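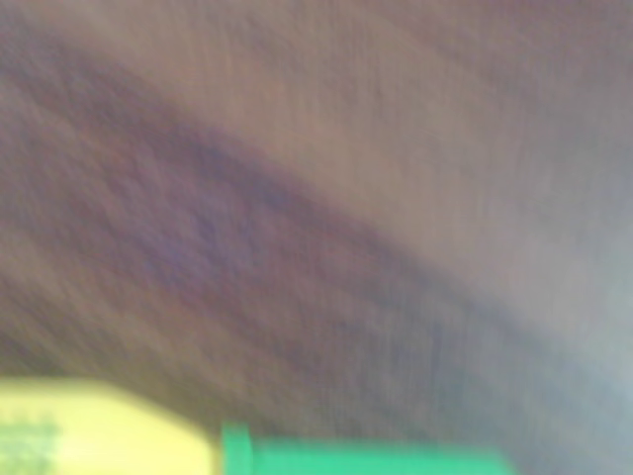 6월에 Garnville에 다녀왔어요. 관광지라기보다는 그냥 과수원 많은 동네인데, 거기 Zillmont라는 작은 잼 공방이 일 년에 한 번 문을 열고 작업장을 구경시켜 준다길래 한 달 전부터 신청해 놓고 기다렸거든요. 저처럼 집에서 잼 졸이다가 냄비 몇 개 태워 먹은 사람한테는 거의 소풍이나 마찬가지죠!

아침 일찍 버스를 탔는데 내려서 꽤 걸어야 해요. 안내 메일에는 정류장에서 금방이라고 쓰여 있었지만 오르막이라는 말은 없었습니다. 운동화 신고 가세요. 입장료는 따로 없고, 들어갈 때 신발 위에 덧신을 신고 머리에 망을 쓰고 손을 두 번 씻어요. 한 조에 다섯 명씩 들어가는데 저는 두 번째 조였어요. 기다리는 동안 마당에서 보리차를 나눠 주셔서 두 잔이나 마셨네요.

우리 조 안내는 Danang Sitompul 씨가 맡아 주셨어요. 졸이는 일만 오래 하신 분이라는데 말씀이 빠르고 손은 더 빠르세요. 제일 먼저 본 건 과일 고르는 방. 그날은 살구였고, 너무 무른 것과 덜 익은 것을 따로 나누더라고요. 저는 당연히 푹 익은 것만 쓰는 줄 알았는데 덜 익은 걸 조금 섞어야 잘 굳는대요. 펙틴이 덜 익은 쪽에 더 많아서 그렇다고요. 집에서 만든 살구잼이 늘 주르륵 흘렀던 이유를 거기서 알았어요.

졸이는 방은 정말 더웠어요. 안경이 바로 뿌옇게 돼서 처음 몇 분은 소리랑 냄새로만 구경했습니다. 그래도 그 냄새가, 와... 살구랑 설탕이 막 끓기 시작할 때의 그 냄새 있잖아요. 한 솥에 많이 끓이면 편할 텐데 왜 작은 솥을 쓰시냐고 누가 물었더니, 양이 많으면 졸이는 시간이 길어지고 그만큼 색이랑 향이 죽는다고 하셨어요. 집에서도 욕심내지 말고 한 번에 과일 600g까지만 하라고 하셔서 바로 받아 적었죠.

그다음이 제가 제일 기대한 시식! 여기는 Larasati Gunawan 씨가 진행하셨는데, 잼을 빵에만 발라 먹지 말라면서 작은 접시를 계속 내주시는 거예요. 살구잼에 짭짤한 치즈, 자두잼에 플레인 요거트, 그리고 루바브잼을 탄산수에 푼 것까지. 루바브는 평소에 별로 안 좋아하는데 탄산수에 푼 건 한 잔 더 달라고 했습니다. 반대로 Gallardo라는 이름이 붙은 매운 토마토잼은 저한테는 좀 어려웠어요. 옆에 계신 분은 그걸 세 병 사 가셨으니 취향 차이겠지요.

시식하면서 알려 주신 냉동 살구 요거트를 집에 와서 바로 해 봤어요. 살구 300g을 씨만 빼고 껍질째 갈고, 물기 뺀 요거트 300g이랑 섞은 다음 잼을 두 숟갈 넣어서 얼리면 끝이에요. 중간에 꺼내서 포크로 두어 번 긁어 주고요. 저는 한 번 까먹어서 가장자리가 돌덩이가 됐는데, 실온에 잠깐 뒀다가 퍼내니까 먹을 만했어요. 단 걸 좋아하시면 잼을 한 숟갈 더 넣으세요. 꿀도 넣어 봤는데 살구 맛이 묻혀서 다음엔 안 넣으려고요.

아쉬운 점도 적어 둘게요. 병에 담는 방은 유리창 너머로만 볼 수 있고 설명도 짧았어요. 저는 병 소독하는 법이 제일 궁금했는데 질문 시간이 부족해서 못 여쭤봤고요. 매장도 좁아서 두 조가 겹치니까 계산 줄이 마당까지 나갔습니다. 현금만 받는 줄 알고 잔뜩 챙겨 갔는데 카드도 돼요.

점심은 언덕 아래 Parham이라는 식당에서 먹었어요. 감자 수프랑 호밀빵이 나오는데 테이블마다 Zillmont 자두잼이 놓여 있어서 또 먹었지 뭐예요. 수프는 살짝 싱거웠지만 빵이 워낙 맛있어서 용서했습니다. 점심때 조금 지나서 가면 바로 앉을 수 있어요.

집에 들고 온 건 살구잼 두 병, 루바브잼 한 병, 그리고 덤으로 받은 살짝 멍든 살구 한 봉지예요. 루바브는 벌써 반이 없어졌어요. 가을에는 사과랑 배로 한 번 더 문을 열까 생각 중이라고 하셨는데 날짜는 아직 모른대요. 신청 메일 받는 대로 여기에 올릴게요!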